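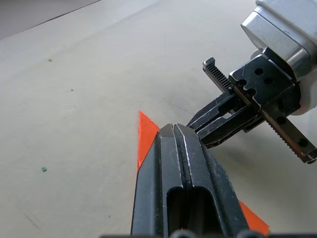 **图 3** 浅色表面上的橙红色三角形片。片的大部分被遮住，可见左上方的一个尖角和右下方的一段斜边。

## 4 三角形片的可见部分与方向判断

### 4.1 问题的提出

第 3 节讨论了方形片和平行四边形片的摆放。本节讨论三角形片。把三角形片单独作为一节，是考虑到它在拼摆任务中的位置比较特殊：它的角比方形片的角尖，它的边有时与轮廓平行，有时与轮廓成斜角，而且同一块片转动以后，看起来常常像另一块片。在预备阶段的记录中，我们多次遇到这样的情况：记录者在纸上写下“三角形片，方向向左”，而第二位记录者对同一时刻写下“三角形片，方向向上”。两个人都没有看错，他们使用的是不同的参考边。

因此，在讨论摆放结果以前，需要先说明三角形片的方向怎样定义，以及在片没有完全露出的时候，方向可以判断到什么程度。拼摆活动进行时，一块片很少一直完整地露在外面。它被拿取、被推动、被压在别的片下面，这些时候能看到的只有一个角、一段边，或者两者都有。图 3 即属于“一角一边”的类型：左上方露出一个尖角，右下方露出一段斜边，两者之间的部分看不到。

以往的研究对这一点说得比较少。多数作者只报告片放下以后的位置，对放下以前的方向不作记录，或者只记录“正”与“斜”两种。这种做法对方形片影响不大，对三角形片则会丢失不少信息。例如，一块三角形片最后放在轮廓的右下角，可能是一次放好的，也可能在轮廓旁边转了几次才放进去。如果只看结果，这两个过程没有差别；如果看过程，后者说明轮廓的角与片的角之间的对应关系并不容易看出来。

### 4.2 术语

为了避免上面的混乱，本节使用以下术语。

**主角**：三角形片上用来表示方向的角。等腰片取两条等边之间的角；不等腰片取最小的角。等边片没有主角，按 4.4 节的办法处理。

**底边**：与主角相对的边。

**方向**：从底边中点指向主角顶点的方向，按钟面的十二个位置记录。例如“十点”表示主角指向左上。

**露出角**：在某一时刻能够看到顶点以及顶点两侧各一小段边的角。只看到顶点，而两侧的边不能分辨的，不算露出角。

**露出边**：在某一时刻能够看到的一段直边，其两端都不是顶点，或者只有一端是顶点。

需要强调，“露出角”不一定是“主角”。这是本节最容易发生误解的地方。看到一个尖角时，记录者倾向于认为它就是主角，并直接按它的指向写下方向。在片被遮住较多的时候，这个倾向更加明显。以图 3 来说，左上方的角可以记为露出角，但是仅根据这一时刻的可见部分，我们不把它写成主角。片的形状如果已经从前后的记录中知道，可以再补写；如果不知道，该栏应当空着。

“钟面”的说法来自 Wakana Ichikawa 的建议。开始时我们使用角度，以五度为一级。试用以后发现，两位记录者的差别常常大于五度，细的分级只给人一种精确的印象。钟面位置的间隔是三十度，比较粗，但是两位记录者容易达到一致，培训的时间也短。

### 4.3 材料与记录

材料为 Huerta 平面拼片中的三角形片，分大、中、小 3 种尺寸。拼摆在浅色的平面上进行。选择浅色平面，是为了使片的边与背景之间有清楚的界线。我们曾经在灰色的垫子上做过几次试摆，颜色较深的片在垫子上边界不清，后来不再使用这种垫子。

颜色方面，橙红色片最容易辨认。它的颜色饱和，与浅色平面的差别很大，即使只露出很小的一块，记录者也能立即指出它的位置。不过，表面略有光泽的片有一个缺点：在光线较强的时候，靠近边的地方可能出现一条较亮的带，从某些角度看，这条带容易被当作边本身。因此，记录者应当以颜色与平面相接的线为准，不以亮带为准。

片的边是否平直，对本节的方法很重要。如果边有磨损或者弯曲，从一小段露出边推算整条边的位置就会有误差，而且露出的部分越短，误差越大。每次活动以前，Peter Polák 用直尺检查各片的边，边不直的片不进入当次的材料。检查的方法很简单：把片的边靠在直尺上，对着光看中间是否有缝。

活动于 1 月在 Villow 的活动室进行，共得到 461 段记录。去掉三角形片没有出现的记录，以及片始终完整露出的记录以后，余下 338 段用于本节的分析。每一段由两位记录者分别填写，填写时不交流。记录表的格式由 Shabnam Kazmi 设计，见附录 B。对于每一个时刻，记录者需要填写四栏：露出角的数目、露出边的数目、方向（如能判断）、判断的根据。

第四栏在最初的表格中是没有的。增加这一栏以后，填写时间变长，部分记录者对此有意见。我们仍然保留了它。没有根据栏的时候，两位记录者写出相同的方向，并不能说明他们看到了相同的东西；可能一个人根据角，另一个人根据边，结果只是碰巧一致。

### 4.4 可见类型

按照露出角与露出边的情况，我们把各时刻分成下面几类。

| 类型 | 可见部分 | 方向能否判断 |
|---|---|---|
| A | 只有一段露出边 | 不能，仅知边的走向 |
| B | 只有一个露出角 | 已知片形时可能判断 |
| C | 一个露出角和一段不相连的露出边 | 已知片形时多数可以 |
| D | 两个露出角 | 已知片形时可以 |
| E | 三个角都露出，中间被遮 | 可以 |

A 类最简单，也最没有办法。一条直边可能属于三角形片的任何一条边，甚至可能属于同色的方形片。记录者在这里应当只写边的走向，例如“从左下到右上”，不写片的方向。

B 类的困难已经在 4.2 节说明。露出角给出一个角的大小，但是记录者用眼睛估计角的大小时并不可靠，特别是角的两边露出得很短的时候。直角比较容易认出，锐角之间的差别则难以分辨。对于等腰直角片，如果露出的是直角，它就是主角，方向可以写；如果露出的是锐角，那么主角在它的左侧还是右侧，需要别的线索。

C 类是本节最关心的一类。露出角与露出边之间有一段看不到的部分，因此需要判断露出边是角的一条边的延长，还是与角相对的那条边。判断时可以使用一个简单的规则：把角的两条边用想象的直线延长，如果露出边落在其中一条延长线上，它就是同一条边的一部分；如果两条延长线都不经过露出边，它就是对边。得到这个结论以后，再与已知的片形比较，多数情况下只剩下一个可能的方向。

图 3 中的片属于 C 类。在这样的图上使用延长线的规则时，应当先从角开始，因为角的顶点是一个确定的点，而露出边的两端只是遮挡开始和结束的地方，与片的形状没有关系。有几位记录者最初按相反的次序进行，先看较长的露出边，再去找角，结果把遮挡形成的端点当成了片的顶点。我们在说明书中加了一句提醒，要求“先角后边”。

D 类和 E 类不需要很多说明。两个角的位置确定以后，对已知形状的片来说，第三个角只可能在连线的两侧之一，而露出角两侧的边已经说明是哪一侧。E 类出现得少，常见于较大的片上面压着一块较小的片。

等边片按另外的办法处理。它转动三分之一圈以后与原来没有差别，所以“方向”只记录最接近十二点的那个角的位置。这样，等边片的方向只有很少的几种取值，与其他片不能放在一起比较，在后面的分析中单独列出。

### 4.5 两位记录者的差异

全部记录共包含近 3000 个可以归类的时刻。两位记录者对类型的判断大体相同，不一致的地方主要在 B 类与 C 类之间。原因在于一段很短的露出边算不算“可见”。有的记录者认为只要颜色能看到就算，有的记录者认为必须能看出边的走向。我们最后采用后一种标准，并由 Fabian Zwahlen 对不一致的时刻重新归类。重新归类时，他看不到前两位记录者的方向判断，只看到类型一栏。

对方向的判断，差异的分布与我们原来的想法有一些不同。我们原来认为，可见面积越小，差异越大。记录表明，面积的作用不如可见部分的种类。露出面积很小，但是包含一个清楚的角和一段清楚的边，两位记录者往往写出相同的方向；露出面积较大，但是只有一条长边，差异反而很多。换句话说，角带来的信息比面带来的信息多。这个结果对于橙红色片和其他颜色的片都成立，颜色主要影响找到片的快慢，对方向的判断没有明显的帮助。

还有一种差异值得单独提出。在 C 类中，有一部分时刻两位记录者写出的方向相反。查看根据栏以后，可以看到其中一位把露出角当作主角，另一位把露出边当作底边的一部分，并且认为露出角是底角。两种读法各自内部没有矛盾。如果片的形状已知并且不是等腰的，可以用角的大小来排除一种；如果是等腰直角片，而露出的锐角又很短，就只能等下一个时刻。我们把这些时刻标为“待定”，没有强行取其中一个。

Gadisa Ambaye 对“待定”的处理有保留意见。他认为，既然后面的时刻通常能够给出答案，就应当把答案写回前面的时刻，否则过程数据中会留下许多空缺。我们考虑以后没有采用，理由如下。本节要研究的是在某一时刻可见的部分允许作出什么判断，如果用后来的信息填补前面的空栏，可见部分与判断之间的关系就不再清楚。对于研究拼摆过程本身的读者，写回的做法是合适的，所以我们在数据文件中另设了一栏，保存写回以后的方向，两栏不混用。

### 4.6 对材料安排的影响

上面的结果对拼片的准备有几点实际的意义。

首先，同一次活动中，最好不要同时使用同色的三角形片和方形片。在 A 类时刻，同色的两种片无法区分，这时连“哪一块片”都不能确定，方向更谈不上。如果因为数量不够必须使用同色的片，应当把它们开始时的位置分开，并在记录表中注明。

其次，中等尺寸的三角形片比小片更适合这种记录。小片容易被完全遮住，记录中会出现较长的空白；大片虽然容易看到，却常常只露出长边，落入 A 类。中等尺寸的片在遮挡时多露出角，或者像图 3 那样角与边分别在两侧露出。需要说明的是，“中等”是相对于轮廓的大小而言，换用别的轮廓时应当重新试摆。

第三，片与平面之间的颜色差别应当在当天的光线下检查。Villow 的活动室有一面朝西的窗，下午光线变化较快，有光泽的片在上午没有亮带，到下午可能出现。我们后来把活动都安排在上午，窗帘拉到一半。

最后是收放。三角形片放回盒子时，我们使用 Soveck 的浅盒，各片平放，不重叠。重叠存放时，片的尖角会在另一块片的表面留下细痕，时间长了，角的顶点也会变钝。顶点变钝以后，延长线的交点与实际看到的顶点不再重合，对 B 类时刻角的大小的估计会受到影响。变钝的片可以用于练习，但是不应当用于记录。

关于片在轮廓内的最后位置，以及转动次数与轮廓形状的关系，见第 5 节。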